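6 Comparing two grippers on the bench

This section covers a side-by-side comparison of two grippers on a two-arm table cell running the Hostine controller, software release September or later. It assumes you have finished Section 4 (mounting the arms) and Section 5 (camera calibration). If the cell was moved after calibration, go back to 5.3 before you start.

The procedure was written for the Sartori two-finger gripper and the Oltent two-finger gripper. Other grippers with the same flange will fit, but the force values in 6.4 will need to be worked out again.

Allow a full morning for one complete comparison. The Zestthorpe bench runs theirs on a Wednesday, starting at 9 am, and is normally clear by lunch.

6.1 What you need

Two grippers of each make, so that both arms always carry the same type
The flange adaptor supplied with the Oltent gripper (the Sartori does not use one)
2.5 mm and 3 mm hex keys
A torque driver
Spare finger pads
A kitchen scale
An item set (see 6.5)
A printed copy of the record sheet, or the spreadsheet version

Do not mix gripper types across the two arms in the same run. The controller loads one payload setting for both arms, and the lighter gripper will overshoot on fast moves.

6.2 Fitting the gripper

CAUTION: Switch off arm power at the controller and wait for the base light to go out before touching the flange. The emergency stop alone does not cut power to the gripper connector.

1. Move both arms to the service pose (Menu > Arm > Service) and switch off arm power.

2. Unplug the gripper cable at the wrist. Pull on the collar and leave the cable itself alone.

3. Support the gripper with one hand and remove the four flange screws.

4. Wipe the flange face with a dry cloth. Check for burrs around the dowel hole.

5. Oltent only: fit the adaptor with its notch facing the cable side. It will go on the wrong way round, and the fingers will then be turned by a quarter.

6. Offer up the new gripper, locate the dowel, and start all four screws by hand.

7. Tighten in a cross pattern to the torque on the gripper label.

8. Plug in the cable and turn the collar until it clicks.

9. Route the cable along the outside of the forearm. Leave enough slack at the wrist for a full turn in both directions.

10. Repeat for the second arm.

Note: Cable clips on the lower link should be a loose fit. If a clip marks the cable, use the next size up.

6.3 First power-up after a change

1. Clear the table.

2. Restore arm power and wait for the green light on each base.

3. Go to Menu > Gripper > Type and choose the correct entry. The controller does not detect the type by itself.

4. Run Open/Close Test. The fingers should open fully, close, and open again without stopping part way.

5. Run Wrist Turn Test at slow speed and watch the cable through the whole movement. Stop if it pulls tight.

6. Set the tool length. For the Oltent, remember to add the thickness of the adaptor.

7. Touch off on the calibration block with each arm in turn. The two readings should agree within 2 mm. If they do not, check the flange screws before changing any numbers.

If the light stays off after step 2, see Section 11, Faults.

6.4 Grip force and speed

Force is set as a percentage of the gripper's own maximum, so the same number means different things on the two makes. Use the table below as a starting point and adjust with the scale.

Item group: Sartori / Oltent
Rigid (bottles, boxed goods): 40 / 30
Flexible wrapped (bars, bags): 30 / 20
Soft (bread, pastry): 10 / 8

To check a setting, stand a rigid item on the scale, grip it from above and lift until the reading reaches zero. Lower it again. If the item slips, raise the force by two points and repeat. For soft items, stop when the fingers leave a mark that you can still see after a minute.

Approach speed is the same for both makes: 200 mm/s above the safe height, 40 mm/s below it. Do not raise the lower figure to save time. Most of the dropped items in our early comparisons came from fingers nudging the target before they closed, and Kayode Ezeani's notes from that period put nearly all of them down to approach speed, with the gripper itself seldom at fault.

6.5 Choosing the item set

Choose items that people handle every day and that can be bought again in the same packaging. A comparison is hard to repeat if half the set has been discontinued.

Include at least one item from each group in 6.4. Add one item that you expect both grippers to fail on. It gives you an upper limit and shows whether the failure logging is working.

For soft items you may use real food or a moulded stand-in. Keep to one or the other for the whole comparison. Real food changes over a morning, so replace it at the halfway point and note the change on the sheet.

Weigh each item and write the weight on the record sheet. Do not stick labels on the items, as a label changes the surface that the pads are gripping.

6.6 Laying out the table

1. Place the target tray in the middle, where both arms can reach all four corners.

2. Put deep containers such as baskets to the sides. Each should be within easy reach of one arm and clear of the other.

3. Place bottle racks behind the tray with the bottles upright. Leave a finger's width between neighbouring caps, measured with the gripper open.

4. Put stepped stands on the side with the best camera view. Clear plastic is difficult for the depth camera, so teach the shelf heights by hand (Menu > Surfaces > Add).

5. Mark the outline of each container on the table with low-tack tape, or record the positions in the layout file.

6. Save the layout under a new name. Both grippers must be run from the same saved layout.

Note: Check the forearm as well as the fingers when you place anything with a rim. With the longer Sartori fingers the wrist housing stays well above a basket. With the Oltent it comes down closer, and the far wall of the basket may limit the angle.

6.7 Running the comparison

1. Load the layout and choose Compare > New.

2. Enter the gripper type and the operator's name.

3. Set the number of attempts per item to 30. Fewer than this will not separate two good grippers.

4. Stand outside the marked area and press Start.

5. Let the arm finish each attempt, including failed ones. Do not steady an item by hand.

6. After each attempt, the controller asks for a result. Enter Held, Slipped, Missed or Damaged. Damaged takes priority over the others.

7. Return the item to its start position. Turn soft items so that the pads do not meet the same place twice.

8. When the list is complete, export the log before switching off. The log is held in memory only and is lost at power-down.

9. Change both grippers (6.2), repeat 6.3, and run the same list again.
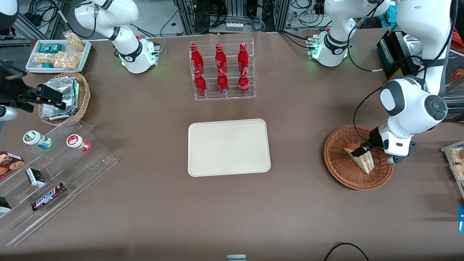

Picks from inside a basket take longer than picks from a flat tray, and the time is counted from the moment the wrist crosses the safe height. If your containers differ in depth, compare times only within the same container. The export has a Container column for this purpose.

CAUTION: If a gripper stalls with an item half lifted, do not reach in. Press Hold, then Menu > Gripper > Release. The item will drop from where it is.

6.8 Reading the results

Start with the Damaged column. A gripper that holds everything and crushes the soft group is the wrong choice for mixed goods, whatever its total.

Next, look at Missed. Misses are usually a camera or tool-length problem, and a high number for one gripper often means that step 6 of 6.3 was skipped. Run five attempts on a rigid item to check before you throw the data away.

Slipped is the figure that tells you about the pads. Look at it by item group. On our bench the Sartori slipped less on wrapped bars and the Oltent did better with bottle caps, where its narrower fingers fit between neighbours. Ettore Farina ran the same list with fresh pads on the Oltent and the difference on wrapped bars got smaller but did not go away.

Small differences in cycle time can be ignored unless your work is mostly rigid items.

6.9 Pads and cleaning

Wipe the pads with a damp cloth after every soft item. Crumbs and grease on the pad will carry over into the next group and show up as slips. Do not use solvent on the Oltent pads; it hardens them.

Change the pads when the pattern has worn smooth at the tip, or at the start of each comparison if the results are going to be shared. Fit pads in pairs. After fitting, repeat the Open/Close Test and re-zero the gripper with the fingers closed and nothing between them.

6.10 Common problems

Fingers close before reaching the item
The safe height is set above the top of the container. Lower it to just above the tallest item in that container.

Arm stops with "Reach limit" over a side container
Move the container towards the centre line, or assign it to the other arm in the layout file.

Depth reading jumps near clear stands or racks
Use taught surfaces (6.6, step 4). Turning the room lights down does not help.

One arm slower than the other
Check that both arms have the same speed profile. A profile saved on one arm is not copied to the other.

Export file is empty
The run was closed with Stop instead of Finish. Runs closed with Stop cannot be recovered.

Continue to Section 7 for two-arm handovers.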